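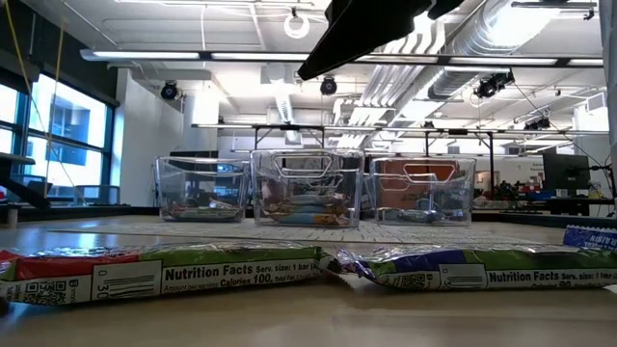
Sorting and Storing Individually Wrapped Snack Bars

Guidance for kitchen and common-room staff, Girkeck Residential Centre
Last reviewed: 27/01/2021

Purpose of this guidance

Each floor kitchen at Girkeck keeps a supply of wrapped snack bars for residents, day visitors and evening classes. The bars arrive in mixed cartons and have in the past been emptied straight into a drawer, where older stock was lost beneath newer stock. The procedure set out on this page replaces that practice. It applies to all floor kitchens and to the common room in the Benkirane wing. It does not apply to the main kitchen, which has its own stock procedure.

What you will need

A clear table, wiped down and dry.
Three clear plastic bins for each kitchen, with a cut-out handle near the rim.
A thin mat or sheet to go under the bins.
A marker pen and plain white labels.
The stock sheet for your kitchen.
A small box for bars that are to be withdrawn.

Bins may be drawn from the Arkumine store on the ground floor. The three need not be the same size. Where sizes differ, use the largest for the kind of bar that is taken most often in your kitchen.

Before you begin

Wash your hands. Wash the bins in warm water with a little washing-up liquid, rinse them and leave them upside down until they are dry inside, including the handle slot. Do not use a scouring pad on clear plastic. Lay the mat across the table and stand the bins in a row towards the back, leaving the front of the table free for the bars you are working on.

Step 1. Empty the cartons

Open one carton at a time. Take the bars out by hand and lay them on the front part of the table. A full delivery to one floor is 102 bars, and a table of ordinary size will not hold them all in a single layer, so please finish one carton before opening the next. Keep the outer carton until the end of the session. It sometimes carries a date or an ingredients list that is hard to read on the single wrapper.

Step 2. Check each wrapper

Turn the bar so that the printed panel faces you. Look at the crimped ends first, then at the long seam on the back. Any bar with a split seam, a hole or an end that has come open goes into the withdrawal box and must not be offered to anyone. A bar that is bent or broken inside a sound wrapper may be kept.

Read the date. Bars that are past it go into the withdrawal box. Bars with less than 2 weeks remaining should be set to one side and placed at the top of their bin in Step 5.

Step 3. Read the panel

The panel on imported bars is headed "Nutrition Facts" and gives the serving size before anything else. On many of them the serving is one bar, but staff should check, as some larger wrappers count a single bar as two servings. Calories are printed close to the serving size. Two bars of similar length may differ: 100 on one wrapper and 90 on another is quite usual, and small differences of this kind are not a reason to store bars separately.

Allergen wording is a separate matter. It is generally found beneath the ingredients, in bold or in capitals. Read it on every kind of bar, including kinds you have handled before, and enter any change on the stock sheet.

Step 4. Decide on the groups

Three bins allow three groups. The recommended division is as follows.

Bin A: bars containing nuts or carrying a nut warning.
Bin B: cereal, oat and fruit bars with no nut warning.
Bin C: all other items, including protein bars and small packets such as raisins, again with no nut warning.

Do not sort by the colour of the wrapper. Makers use the same green or gold for several flavours, and the colour is often changed when a range is renewed. Where the wording cannot be read, or where you are in doubt, place the bar in Bin A and tell the duty supervisor.

Bin A should be stood at one end of the row and should not be placed in the middle. A bar that drops over the side is then less likely to land among the others.

Step 5. Fill the bins

Lay the bars flat, all in one direction, with the name uppermost. Begin with the bars that have the latest date and finish with the earliest, so that the oldest stock is taken first. A bin may be filled to just below the handle slot. Bars stacked higher than this slide out when the bin is lifted.

It is acceptable for one bin to be nearly full and another nearly empty. Please do not even them out by moving bars from one group to another.

In narrow bins, bars may be stood on end. This makes it easier to see the kinds but takes longer to refill, and it is left to each kitchen to choose.

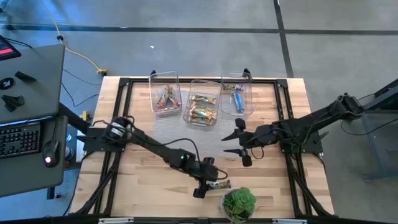

A reader in the Benkirane wing asks whether a bar may be laid crosswise on top of the stack when the bin is almost full, or whether every bar must lie the same way. Bars may be laid crosswise on the top layer. The rule about direction is there to help with counting at the end of the month, and one or two bars lying across the others will cause no difficulty. They should still be below the level of the handle slot.

The same reader wishes to know what should be done with a single bar left over on the table once the cartons are empty. It should be checked and sorted in the same way as the rest. Loose bars must not be left on worktops or in coat pockets at the end of a session.

Step 6. Label the bins

Write the letter of the bin and the group on a white label and fix it to the front, below the rim. Labels should not be placed over the handle slot. A second label on the Bin A lid reads CONTAINS NUTS in capitals. If your bins have no lids, fix the second label to the side that faces the room.

Step 7. Put the bins away

Carry one bin at a time, with a hand beneath it. The handle slot is meant for pulling a bin forward on a shelf and should not be relied upon to bear the weight of a full one. Place the bins on the middle shelf, away from the oven, the kettle and direct sunlight. Chocolate-coated bars should be kept below 20 degrees where the kitchen allows.

Fold the mat, wipe it and return it to the drawer. Flatten the cartons for recycling. Empty wrappers are not accepted in the recycling bins at this site.

Step 8. Complete the stock sheet

Enter the number of bars in each bin, the earliest date in each, and the number withdrawn. Sign the sheet and leave it in the tray for collection. Across the whole centre we issue about 700 bars between one stock count and the next, and sheets that arrive late delay the following order for every floor.

Refilling between deliveries

When a bin is down to 8 bars, request more from the Arkumine store using the short form. Take out what remains, wipe the inside of the bin, put in the new stock and replace the older bars on top. Adding new bars over old ones is the most common fault found at inspection.

If a kind of bar is repeatedly left untouched, note this in the remarks column. The order placed with our supplier, Gurnodano, may be altered twice a year, and the next opportunity is in May.

Bars that have been withdrawn

Seal the withdrawal box with tape, write the floor on it and take it to the main kitchen before the end of the day. Withdrawn bars may not be taken home by staff or given to residents on request.

Questions about this procedure should be put to the catering office during normal hours. Printed copies are available from reception.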